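2018-10-29

Old Plostora backups, continued

Spent the morning finding out what we have really been backing up since May. The nightly job reports success every night, and has done so with such cheerfulness that I stopped reading the emails. The set contains 1,283 files. A fair share are the Berker calibration logs, saved under names like final, final2 and final_USE_THIS. I am fairly sure which of us started that, and I am writing this entry.
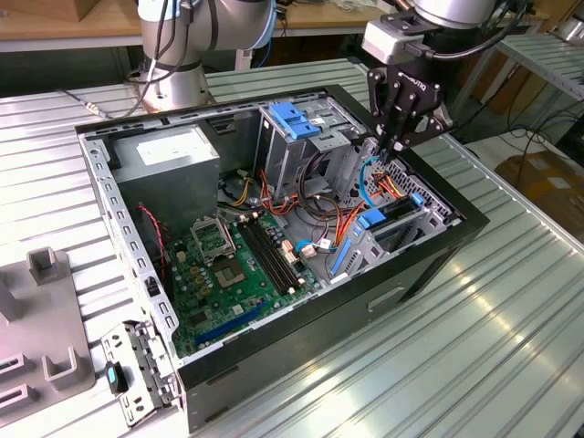 Asif Kazmi thinks a backup that has never been restored should be entered in the inventory as a rumour. He also wants the restore test done by someone who did not write the script, so that it follows the written instructions and not my memory of them. I agreed, then went to look for the written instructions.

Restore test

Picked 200 files at random and restored them to a blank folder. 179 opened. The rest came back at the right size with the right dates and would not open in anything. All of the bad ones are from the Omoregie share, which the job copies while people still have their spreadsheets open.

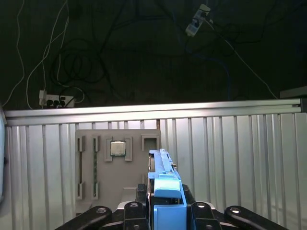 Light blue plastic part, ridged end at the top.

Moved the Omoregie share to the 3 a.m. slot. Anyone still in a spreadsheet at that hour has problems a backup won't fix. Also turned on checksums, which were off, with a comment in the config in my own handwriting style: "slow, sort out later". 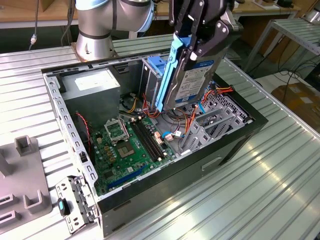
Second copy

We have one, in the sense that it sits on the shelf directly above the first. Trorgate is offering cupboard space in their other building, with a key and a sign-out sheet. Swap every Friday. Asif has volunteered me.

Still to do

1. Rerun the test with a fresh 200 once the new slot has been going for a week. Different files, no picking favourites. 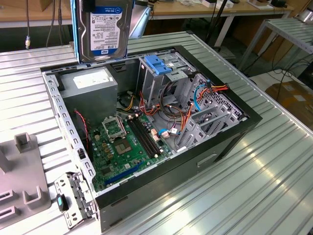 2. Write the restore steps on one side of paper and tape it inside the cupboard door.

3. Rename final_USE_THIS. Ask first whether anyone is using it.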